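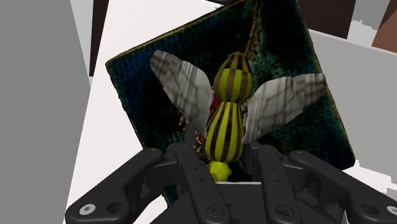
A reader from Cistine wrote in to ask whether a pollinator patch is worth planting when all you have is a strip beside the driveway. Yes! Please plant it! A narrow strip in full sun can be busy from May to the first frost, and the questions below are the ones we get most often at the Stodus Pollinator Garden.

When should I sow?
Late fall is our favorite. Many native seeds need a cold spell before they sprout, and winter does the work for you. If you missed it, sow in early spring and be patient – some plants won't bloom until their second year.

What should go in first?
Start with bee balm, purple coneflower, black-eyed Susan and a late aster. Our starter packet has 11 kinds of seed and covers 20 square feet. We love the little blue asters best, and they're still going when everything else has quit.

Do I have to dig up the grass?
No. Lay down plain cardboard in July, wet it well, and cover it with leaves or compost. By fall most of the lawn underneath should be gone.

Will I get stung?
It's very unlikely. Bees on flowers are busy eating, and most native bees live alone with no hive to defend. Move slowly and you can watch from surprisingly close up. Wasps visit too, and they're great hunters of caterpillars.

Can I use bug spray nearby?
Please don't, even on the roses. A strong jet from the hose knocks off most aphids.

When do I cut everything back?
Wait until spring, and leave stems 12 inches tall or so. Small bees nest inside the hollow ones! The Weidemann bed looks pretty scruffy in March and we wouldn't change a thing.

How many gardens have joined?
We have 2,353 on the map now, including the whole row of planters on Kirier Street. Balcony pots count – add yours with the form on the Join page.

Where do I pick up seed?
At the garden shed, any morning the gate is open. Bring an envelope if you have one.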